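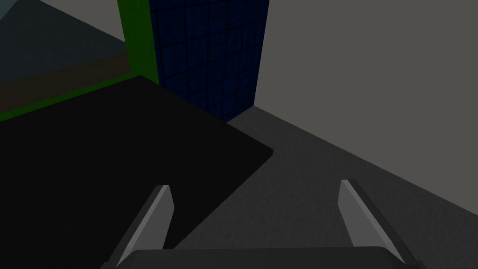
Keeping a paper mileage log for a year

4 October 2022

In March of last year I started writing down every bike ride in a small notebook. I had used a phone app before that, and I stopped when it began asking me to pay to see my own older rides. The notebook cost less than a month of the app and it fits in the seat bag if I fold the cover back.

Each line has the date, the distance, where I went and the wind. I added the wind after a few weeks because I kept looking at slow rides and wondering what had gone wrong. Mostly it was a headwind on the river road. I write W for west and so on, with a plus sign if it was strong enough to be annoying.

At the end of the first twelve months I added it all up at the kitchen table. The total came to 2,397 miles. I did the sum twice, got two different answers, and then found a page where I had written kilometers by mistake. It was the week I had borrowed a bike computer from Rafferty Kincaid and never changed the setting.

A little over half of those miles were the ride to work and back. I hadn't expected that. I think of myself as someone who goes out on long weekend rides, but the book says I did nine of those all year. The rest was work, the grocery store, the library and a lot of short loops after dinner.

The longest ride was out to Pitel and back by way of the old quarry. There is a stretch of gravel past the quarry gate that I would skip next time. It is fine when it's dry, but it had rained the night before and I had to walk the steep part. The bakery in Pitel closes at one, so leave early if you want anything to eat. I got there at twenty past and had a granola bar on the church steps.

The log has been more useful for repairs than for anything else. I write those in the back, starting from the last page and working forward. New chain, new rear tire, brake pads, and the mileage at the time. The first rear tire was a Drestano, and it started to show threads much sooner than the front one. I moved to something heavier and have had only one flat on it, from a staple. The chain I replaced later than I should have, and the cassette had to be changed with it. If I had been reading my own notes I would have caught it.

A few people have asked what I do about rain. I write in pencil. Ink ran on the first two pages and they are hard to read now. A short pencil with a cap stays in the bag with the tire levers.

I did try a spreadsheet over the winter. I typed in all the rides and made a chart by month. It showed that I ride more in summer, and I have not opened it again. The notebook I do look through now and then. There is an entry from last fall that only says "Mabula road, W+, turned around," and I remember that afternoon very well, with leaves blowing into the spokes and a truck driver waving me across the bridge.

This year's total is behind last year's by nearly 330 miles at the same point. I was off the bike for a while with a sore knee, and then the bridge was closed and I drove to work for longer than I needed to. I might make some of it up if the weather holds. The seat is also due for replacement, and I haven't decided whether to get the same one again.

The first notebook is full and I am on the second, same size with a green cover. I copied the repair list over by hand so it would all be in one place.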